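Kitchen & Table > Racks & Stands > Mug Trees

The Cistine Mug Tree

I've been selling kitchen bits under the Finelard name for 9 years now, and the mug tree is still the thing I get the most mail about. People want to know if it tips! It doesn't, as long as you load it evenly, so hang your first mug on one side and your second one across from it (if you put all the heavy ones on the left, well, that one's on you).

It's a plain thing. Flat rectangular base, one tall post, short pegs. I went back and forth with Annag Imrie, who turns the posts for us, over how long the pegs should be, and we landed on short because the long ones kept catching my sleeve every time I reached for the kettle. Short pegs do mean that giant soup mugs with skinny handles are a bit of a squeeze. Regular coffee mugs go on just fine, and they hang with the mouth tipped down so you don't get dust in your tea.

We don't put any varnish on it. Wipe it with a damp cloth, let it dry standing up, and rub in a little food-safe oil when it starts to look thirsty. I do mine every January, when I'm in the mood for that kind of thing. Please don't put it in the dishwasher. Mahsa Tehrani in our shop tried it with a sample and the post came out with a lean.

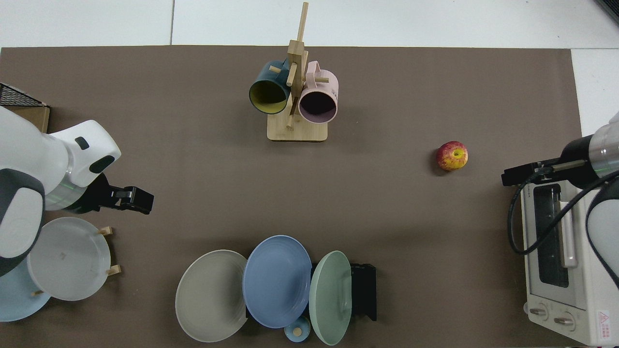
I like mine next to the plate racks, so everything I need for breakfast is in one spot and I'm not opening cupboards at 6 a.m. A light wood one goes with pretty much any color of mug, and I'm a big believer in mugs that don't match.

It comes in 2 pieces, post and base, with one screw that goes up from underneath. You'll need your own screwdriver, sorry! Shipping takes 4 working days from the Rowlands warehouse, and if a peg ever comes loose, write to me and I'll send you a new post.

Tagged: mug tree, countertop storage, wood, small kitchens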